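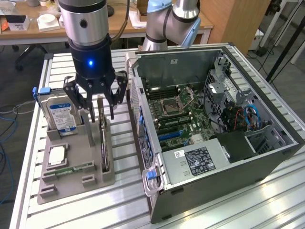 Raimo Riihimäki hat nach der Zwischenpräsentation angemerkt, bei einem ausgebauten Prozessor sei ihm ein fester Platz wichtiger als ein schöner, und wir sollten im Bericht bitte genauer beschreiben, wo welches Teil hinkommt und wie man es dort wieder herausnimmt. Das haben wir uns zu Herzen genommen, und deshalb ist gerade dieser Abschnitt jetzt deutlich länger als in der ersten Fassung. Danke dafür, Raimo!

Projektbericht: Eine Teileablage für die Rechnerwerkstatt
Projektgruppe Akande, Troltedstead

1. Wie wir zu dem Thema kamen

Wer schon einmal einen Rechner zerlegt hat, kennt den Moment, in dem der Tisch voll ist und man den zweiten Speicherriegel sucht, der eben noch neben der Tastatur lag. In unserem ersten Semester ging es uns ständig so. Wir haben Prozessoren auf Servietten abgelegt, Festplatten auf Festplatten gestapelt und die Schrauben in einer Kaffeetasse gesammelt (die Tasse gibt es noch, sie wird nur nicht mehr zum Trinken benutzt). Als dann die Projektthemen verteilt wurden, war für uns ziemlich schnell klar, dass wir etwas gegen dieses Durcheinander tun wollten — auch wenn »wir bauen eine Ablage« im ersten Moment nach wenig klingt.

Gearbeitet haben wir an einem liegenden Gehäuse mit abgenommener Seitenwand. So kommt man von oben an alles heran, an den Sockel, die Speicherbänke, den Laufwerkskäfig mit seinen Kabeln und das Netzteil, und man muss den Rechner beim Wechseln der Teile nicht jedes Mal drehen.

2. Was hineinsollte

Am Anfang stand eine lange Wunschliste, die Damilola Ekpo zum Glück bald zusammengestrichen hat. Übrig blieben die Teile, die in unseren Übungen wirklich ständig ein- und ausgebaut werden: Festplatte, Arbeitsspeicher und Prozessor. Grafikkarte, Lüfter und Netzteil haben wir bewusst weggelassen, sonst wäre die Ablage größer geworden als der Rechner.

Die Festplatte steht bei uns aufrecht in einem Schlitz. Das spart viel Fläche, und der blaue Kunststoff am Laufwerk schaut oben heraus, sodass man ihn gut findet. Rechts daneben ist ein hoher, schmaler Schlitz für einen stehenden Speicherriegel. Der Prozessor hat eine quadratische Vertiefung bekommen, in der er flach mit dem silbernen Deckel nach oben liegt, und darunter verläuft eine lange Rille.

Über diese Rille haben wir am längsten gestritten. Ein Teil der Gruppe wollte alles stehend unterbringen, weil das ordentlicher aussieht. Andere fanden, dass man lange, dünne Teile im Liegen besser greifen kann. Am Ende haben wir beides gebaut, was vielleicht kein besonders mutiger Beschluss war, aber beim Üben ist inzwischen jeder mit einer der beiden Lösungen zufrieden.

3. Vom Pappmodell zum Druck

Das erste Modell bestand aus dem Karton einer Müslipackung. Wir können das nur empfehlen! Man schneidet, legt das Teil hinein, ärgert sich, klebt etwas an und schneidet wieder, und nach einem Nachmittag weiß man mehr als nach einer Woche am Bildschirm. Danach haben wir die Maße in Simix übertragen und die Ablage in Grau gedruckt. Neun Entwürfe liegen im Projektordner, wobei die ersten beiden eigentlich nur zeigen, dass wir die Maßeinheiten verwechselt hatten.

Schwierig war vor allem das Spiel in der Prozessormulde. Ist sie zu eng, drückt man beim Herausnehmen automatisch auf die Ränder, und genau das soll ja nicht passieren. Ist sie zu weit, rutscht der Prozessor beim Verschieben der Ablage hin und her. Wir haben den Rand Schritt für Schritt nachgegeben, bis Damilola zufrieden war, und Damilola ist nicht leicht zufriedenzustellen.

Das Druckmaterial kam von Trarkex. Eine Rolle mit 500 Gramm hat für die letzten Entwürfe gereicht, den Rest haben wir für kleine Namensschilder verbraucht.

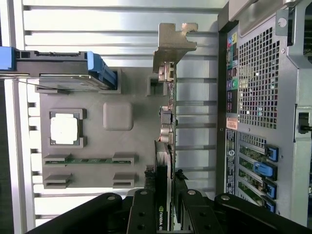
Seite zuletzt geändert: September, 9:59 Uhr

4. Arbeiten mit offenem Gehäuse

Für die Übungen haben wir uns eine feste Reihenfolge angewöhnt. Zuerst wird der Rechner vom Strom getrennt, dann kommt das Laufwerk heraus. Der blaue Griff am Laufwerksträger hilft dabei sehr, man sieht ihn auch dann noch, wenn ringsum alles grau und silbern ist. Danach folgt der Speicher, den wir immer nur an den Kanten anfassen, und ganz zum Schluss der Prozessor. Beim Einbau geht es genau umgekehrt.

Ein Wort noch zu den Aussparungen an den Enden des Speicherplatzes: Sie wirken unscheinbar, aber wir möchten sie nicht mehr missen. Unter dem grünen Riegel liegt gleich der nächste Platz mit seinen eigenen beiden Aussparungen, und wer zwei Riegel tauscht, kann den einen ablegen, bevor er den anderen greift. Auf Papier hatten wir dafür nur einen Platz vorgesehen.

Vorsicht ist bei den Steckkarten geboten. Das Halteblech einer Karte hat eine unregelmäßige Kante mit kleinen Ausschnitten, und mit dem Ärmel bleibt man daran schneller hängen, als einem lieb ist. Wir krempeln seitdem die Ärmel hoch.

5. Was noch offen ist

Schrauben haben weiterhin keinen eigenen Platz. Raimo hätte gern eine kleine Schale mit Deckel, Damilola eine magnetische Leiste, und die Kaffeetasse hat auch noch ihre Anhänger. Außerdem fehlt eine Beschriftung der Fächer, die man auch ohne unseren Bericht versteht.

Die Druckdateien und das ausführliche Protokoll (64 Seiten, wir haben wirklich alles aufgeschrieben) liegen im Kursordner unter Akande. Wer die Ablage für ein anderes Gehäuse anpassen möchte, fängt am besten bei der Mulde für den Prozessor an und druckt sie erst einmal einzeln.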